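Pinzas de mano con cubo de marcadores: la pose salta al girar la muñeca

Publicado en Taller compartido > Robótica casera
6 Jul 2024

Skinda_taller

¡Hola a todos! Llevo meses leyendo esta sección y por fin tengo algo que contar. En el taller compartido estamos montando un par de pinzas de mano, con su mango, su gatillo y su cubo de marcadores impresos, para grabar movimientos y luego pasárselos a un brazo pequeño que construimos el invierno pasado (lo llamamos Kutine, y es un encanto, aunque cojea del hombro). La cámara va en la cabeza, sujeta con una cinta de frontal de bici.

La parte mecánica ha quedado preciosa, de verdad. El dedo curvo cierra suave, el muelle vuelve solo y el mango no cansa. El problema viene con el seguimiento: mientras muevo la mano despacio y de frente, la pose va finísima, pero en cuanto giro la muñeca el cubo «salta». De repente la pinza aparece inclinada hacia el otro lado durante dos o tres fotogramas y luego vuelve a su sitio. El brazo, claro, intenta copiar el salto y pega un latigazo que da gusto verlo (desde lejos).

Lo que he probado: bajar la exposición, imprimir los marcadores más grandes, recalibrar la cámara con el tablero. Con la exposición baja mejora un poco. Con lo demás, igual. Los marcadores son de papel normal pegado con barra. ¿Alguien ha pasado por esto? ¡Se agradece cualquier pista!

Sajib Wickramasinghe

¡Qué proyecto tan chulo! Yo me peleé con eso mismo cuando hice mi par, así que te cuento en el orden en que yo lo miraría.

Lo del salto tiene nombre: ambigüedad de pose. Cuando la cámara ve una sola cara plana, y encima pequeña o casi de frente, hay dos inclinaciones que explican casi igual de bien las cuatro esquinas, y el programa va eligiendo una u otra según el ruido. Mira si estás calculando la pose cara por cara y quedándote con la primera que aparece. Si es así, cámbialo: junta las esquinas de todas las caras visibles del cubo y resuelve una única pose para el conjunto. A mí me quitó casi todos los saltos de golpe, ¡fue una tarde muy feliz!

Para eso necesitas saber bien dónde está cada marcador respecto al cubo. Mide con calibre, no te fíes del modelo. El papel pegado con barra se abomba, y medio milímetro en una esquina se nota. Yo pasé a vinilo mate sobre cubo impreso lijado y quedó plano, plano.

Después, deja margen blanco alrededor de cada marcador. Si el borde negro llega hasta la arista, el detector se lo come con el fondo oscuro.

Y cuando solo se vea una cara, usa la pose anterior como punto de partida y descarta la solución que se aleje demasiado. Una muñeca no gira media vuelta entre un fotograma y el siguiente. Guarda también el fotograma como dudoso, por si luego quieres limpiarlo a mano.

Antes de conectar a Kutine otra vez, limita la velocidad de las articulaciones en el propio controlador. Con eso un fotograma malo se queda en un temblorcito y el hombro te dura más.

Para practicar, yo grabo tomas cortas en una mesa normal de trabajo, con sus cables y sus teclados, y repito hasta que el trazado sale limpio.
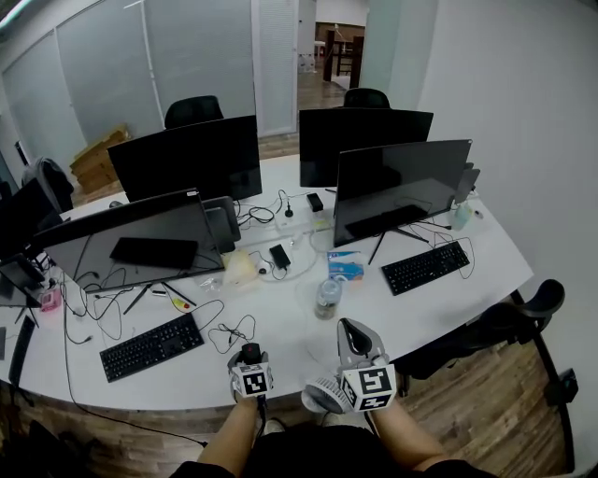 ¿Hace falta que los marcadores de las dos pinzas sean distintos?
Conviene que cada cara de cada cubo lleve su propio identificador, sin repetir ninguno entre la mano izquierda y la derecha; así el programa sabe qué pinza está viendo aunque se crucen.

Si te animas, sube una gráfica de los ángulos antes y después del cambio. ¡Me encantan esas gráficas!

radonjić_m

A mí me pasaba por la luz. Pon más luz y ya.

drirnlow

Añado una cosita a lo de Sajib, que está genial explicado. Comprueba que el enfoque de la cámara esté fijo. La mía tenía autoenfoque y cada vez que acercaba la mano cambiaba un pelín la distancia focal, con lo que la calibración dejaba de servir. Lo bloqueé, recalibré y adiós a una deriva que me traía loco desde noviembre.

Y dale una vuelta al obturador: si ya has bajado la exposición y mejora, parte de tu problema es desenfoque por movimiento. En eso Radonjić tiene razón, con más luz puedes bajarla todavía más sin que la imagen quede a oscuras. Yo tengo una tira led a lo largo de la balda, con difusor para que no brille en el vinilo.

Skinda_taller

¡Mil gracias! Culpable: estaba cogiendo la primera cara detectada. Mañana pido el vinilo mate y lo del límite de velocidad lo pongo esta misma noche. Subiré la gráfica en cuanto la tenga.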